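Speaker notes - Buying a Home at a Tax Sale
Savville library, evening talk

Slide 1. Welcome. Say who I am, thank Omolara Igwe for setting up the room. I'm not a lawyer, so anything about your own case goes to one.

Slide 2. What a tax sale is. The owner falls behind on property taxes. The county puts a lien on the home, waits out the notice period, then sells at auction. The mortgage lender is a separate matter. Plenty of tax sale homes have no mortgage at all.

Slide 3. The Trarnlow Road house. Opening bid was $3,899. Of that, $2,529 was back taxes and the rest was fees and interest. Deposit to register as a bidder was $1,000, cashier's check only. Pause for people to write this down.
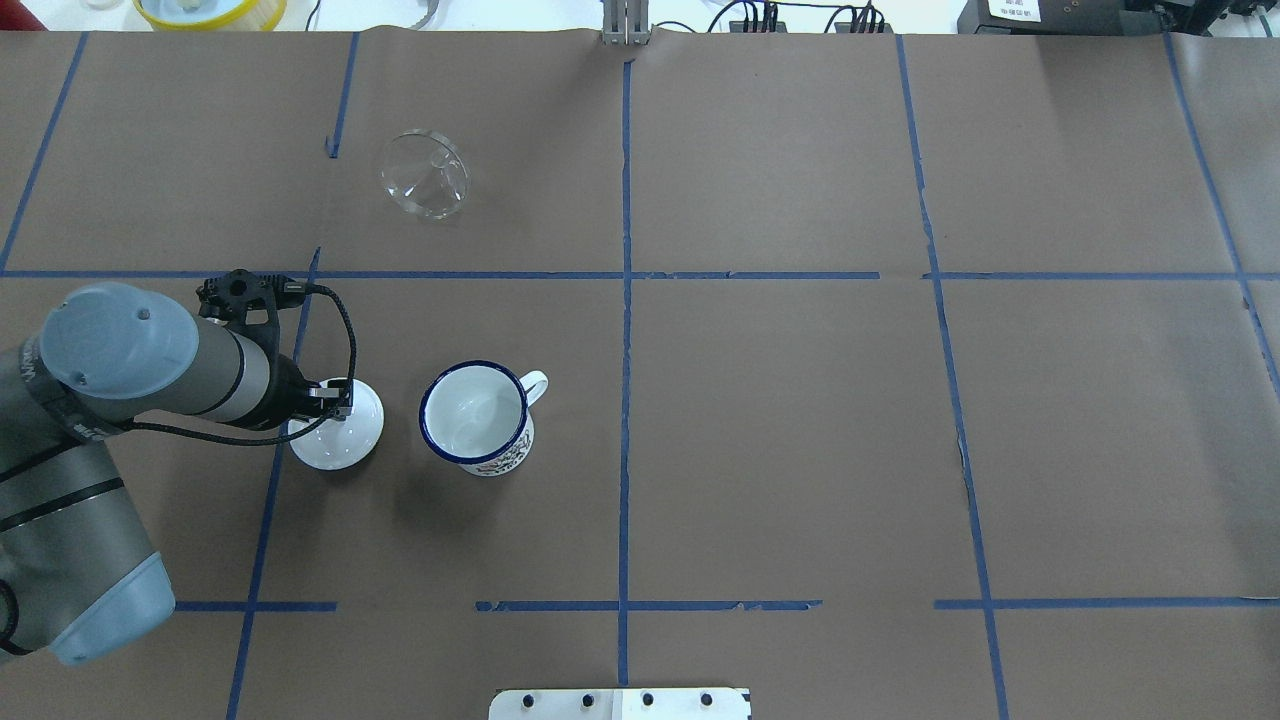 What happens if the old owner pays up after the auction?

It depends on the state. Where there is a redemption period, the old owner can pay what is owed plus interest and keep the home, and the bidder gets the money back. Don't start repairs until that period has run out.

Slide 4. Title. Winning the bid doesn't give you clean title. Most title companies will want a quiet title action first. Valdis Šimkus waited from October to spring on the Flurnham duplex. 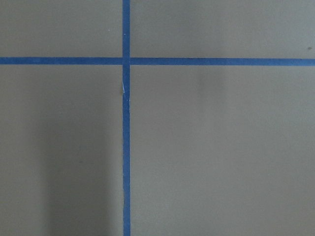
Budget for the court costs before you bid, and ask the title company what they'll accept. Get it in writing.

Slide 5. Looking at the property. You usually can't go inside. Drive by, talk to the neighbors, check for code violations at city hall - the search fee there is $35.

Slide 6. Questions. Handouts are by the door. Stop at 8:30.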